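Dormir no verão: o que aprendi numa casa sem ar-condicionado

Por Yen-ting Lau
31 de julho de 2023

Eu sempre achei que dormia mal por causa da cabeça. Aí me mudei para um apartamento no último andar, em junho, e descobri que dormia mal por causa do teto! A laje pega sol o dia inteiro e devolve tudo de madrugada, com juros. Passei duas semanas virando o travesseiro até me render e ligar para a minha tia, que criou três filhos sem um ventilador sequer. O conselho dela veio antes do bom-dia: tira esse edredom e põe uma esteira na cama.

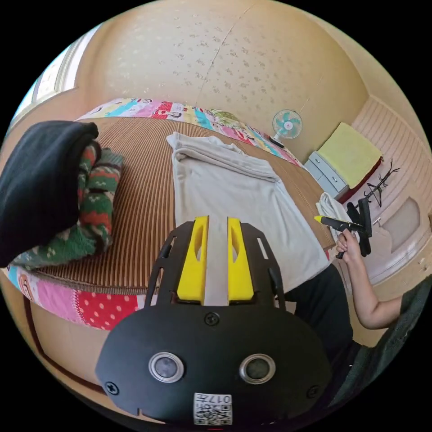 A esteira e outras teimosias

Eu torci o nariz, confesso. Esteira, para mim, era coisa de praia. Mas o colchão de espuma abraça a gente (e em noite abafada ninguém quer abraço), enquanto a trama deixa um arzinho passar. Gastei 706 na minha, numa lojinha chamada Wirkell, e reclamei do preço até a terceira noite.

Minha tia também fecha as cortinas às dez da manhã e só abre quando o sol já foi embora. Eu fazia o contrário, claro, tudo escancarado ao meio-dia.
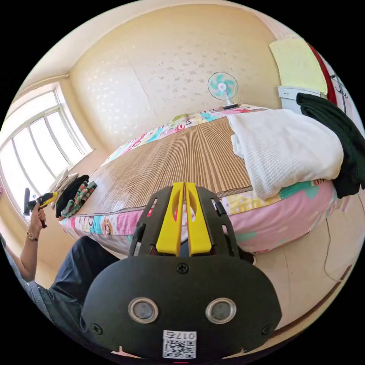
Tempo de leitura: 2 min

Depois vem o banho. Gelado não presta, me disse ela, morno é que refresca, e eu passei a tomar o meu uma hora antes de deitar. O jantar ficou mais leve e mais cedo, o que foi a parte sofrida, porque adoro um macarrão às onze.
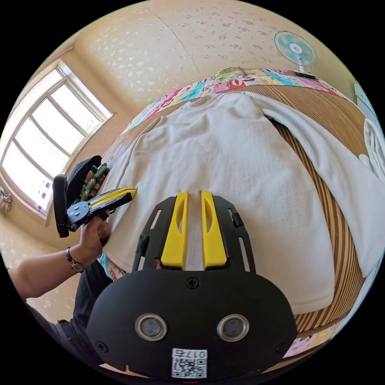

Continuo guardando uma manta no armário, porque perto das quatro a temperatura cai e eu acordo encolhida, procurando pano com o pé. Já o ventilador ficou no corredor, virado para a janela, empurrando o ar quente para fora. Faz um barulho danado, mas me acostumei, e agora estranho quando viajo e o quarto é silencioso.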